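**FOR IMMEDIATE RELEASE**

# Clondley Markets to Extend Evening Hours and Open Neighborhood Grocery Fund in May

TARNERO – Clondley Markets, the independent grocery cooperative serving Tarnero and the surrounding valley, will extend its evening hours at all stores beginning in May and will open a new fund to help member households with the cost of everyday food. The changes were approved by member vote at the cooperative's spring meeting on Saturday.

Under the new schedule, stores will remain open until 10 p.m. on weekdays, two hours later than at present. Weekend hours are unchanged. The pharmacy counter at the Poltoleo Road store will continue to close at 6 p.m.

"Our members who work second shift have asked for later hours for a long time," said Lempi Aaltonen, general manager of Clondley Markets. "Many of them finish work after our doors are locked and end up driving to the next county for milk and bread. We are pleased to be able to serve them closer to home."
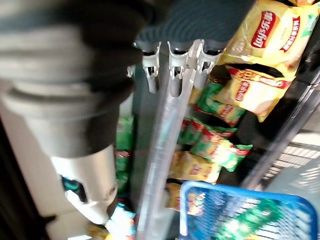 *White plastic hanging clips in a row.*

The extended hours will create 32 part-time positions across the cooperative. Hiring is open now, with preference given to current employees who wish to add hours. Evening staff will receive a shift premium under the existing wage agreement, and those who complete their first season will be eligible for the employee discount already offered to daytime staff.

## Neighborhood Grocery Fund

The Neighborhood Grocery Fund will provide store credit to member households facing a short-term loss of income. Credit may be used for any food item, including prepared meals and infant formula, and does not have to be repaid. Alcohol, tobacco and lottery purchases are excluded.

In its first year the fund will support up to 106 households. Applications will be reviewed every two weeks by membership staff, and applicants will be asked for a single document showing a change in income. Names of recipients will not be shared with store employees; the credit is loaded to the ordinary member card and appears at checkout like any other payment.

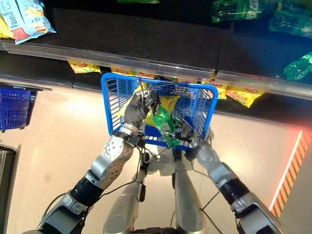 *A bag of potato chips and a bottle of soda in a blue shopping basket, at the snack and soda shelves.*

"We wanted a program that a family could use without filling out ten pages or explaining themselves at the register," said Daranee Bunnag, director of member services. "If someone's hours are cut, that person should be able to apply on a Monday and shop that same week."

The fund opens with money set aside from last year's surplus. Members may add to it by rounding up their purchases at checkout or by assigning part of their annual patronage refund. Araújo Family Bakery, a supplier to the cooperative since its founding, has also pledged a share of its bread sales for the summer.
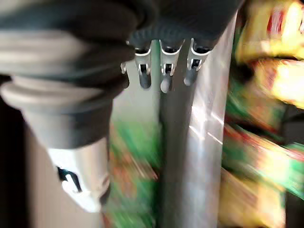 *Three metal clips, side by side.*

## Other Business

Members also approved the following items at the spring meeting:

- A one-year extension of the produce purchasing agreement with growers in the Poltoleo district
- New bicycle parking at the downtown entrance
- A change to the bylaws allowing members to vote by mail in board elections

A proposal to end the sale of single-use water bottles was returned to the board for further study. Members asked for more information on the cost of refill stations before taking a final vote, and the item is expected to come back in the fall.
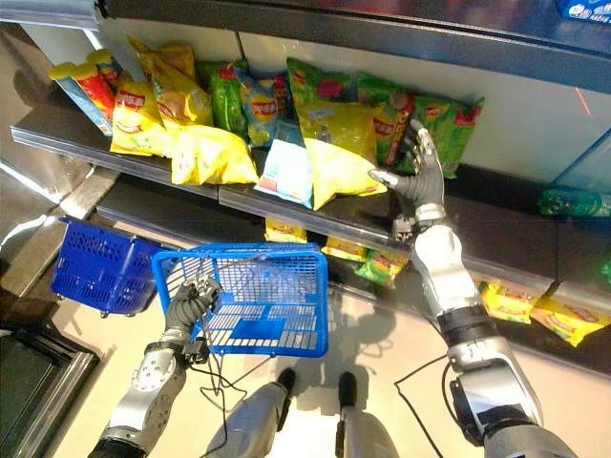
*Snack bags on the store shelves.*

Members who were unable to attend may request a copy of the minutes at any customer service desk. Fund applications will be available in English, Spanish and Thai, both in stores and by mail. Help with the form will be offered at the downtown store each weekday afternoon – no appointment is needed.

## About Clondley Markets

Clondley Markets is a member-owned grocery cooperative based in Tarnero. It is owned by more than 3,000 member households and is open to all shoppers. Membership may be purchased in full or in monthly installments.

**Media contact:** Daranee Bunnag, Member Services, Clondley Markets, Tarnero

\###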